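Spare parts. That's my whole complaint and I'll try to keep it short as I've got to be out by 4.

My kettle base went in June. One small plastic catch, size of a thumbnail. Flelletti will sell you a new kettle, 58 quid, delivered tomorrow. The catch? Not listed. Not on the site, not on the phone, thirty minutes on hold to be told the product is "not servicable". It has screws in it! Somebody put screws in it.

We used to keep things going. My dad had a biscuit tin of knobs and springs and odd levers and half of them found a home in the end. Now the maker decides when you're finished with something, and he decides early.

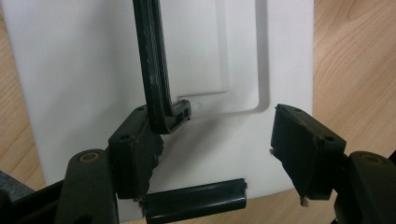

Morenike Amadi wrote back after my last moan on this to say that I was being unfair on the makers, that stocking every little bit for ten years costs money, and that most people would sooner buy new than spend an evening with a screwdriver. Her Detix toaster lasted four years and she didn't feel robbed.

Fair enough, some of that. Storage isn't free. But I'm not asking for a warehouse - publish the drawings. Let the bloke with the printer two streets over make me one for a couple of quid. Dauda do it already for their desk lamps, part 763 is the hinge, I've had two of them, lovely. They haven't gone bust.

And the "people would sooner buy new" line, well, people buy new when old is made impossible. Of course they do. Ask them when they're stood at the tip with a perfectly good motor in a bag.

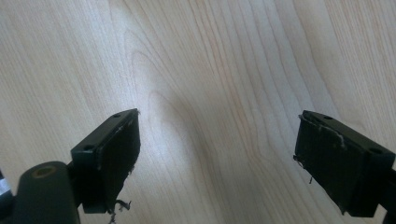 Same with furniture by the way. Fatano changed the thread on their table bolts and won't say what to. So a decent table gets a wobble, then a folded beer mat, then it's out on the pavement in the rain. For a bolt.

What I'd like is dull. A parts list in the box. A price next to each part. A promise to keep the list up for as long as the thing might reasonably last, and if they stop, hand teh drawings over. Put it in law if they won't do it nicely, they've had long enough.

Kettle's still on the side. I'm boiling water in a saucepan. Will report back if the glue holds.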